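Sunday, 7 a.m., and Selamawit Yilma is already behind on the bags. Market opens at nine. Coffee first, then paper.

She runs Vendano, a two-person gift wrap and party paper outfit, with Baldur Ravn. He does the numbers. She does the ferns. Last spring they sold 641 sheets of the fern print, most of it to people who never wrapped a thing in it. They put it on tables. 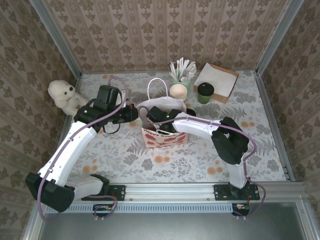 Which is fine by her. "Paper is for using," she says, hunting for tape. A printed white bag with a rope handle costs next to nothing, takes a jar of jam or a pair of socks, and nobody has to fold a corner. Stand it up, open it wide, drop the heavy thing in first. Tissue last. Ravn can do 20 before his toast is cold, or so he claims.

Pattern on pattern? She's all for it. Floral walls, floral table, who cares. Keep the colors close, gray, peach, a bit of brown, and it hangs togehter.
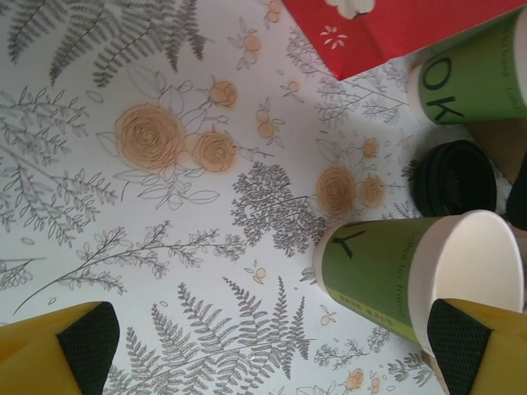

Red is the exception. One piece with little white flowers on it, against all that gray and peach, and the table wakes up. Green paper cups do the same job. Lids go on late, sleeves later, and stack any spares off to the side before guests come.

Cleanup takes 2 minutes. Roll the sheet, keep the good half for for drawers.

Contact us | © Funuvar Magazine | Back to top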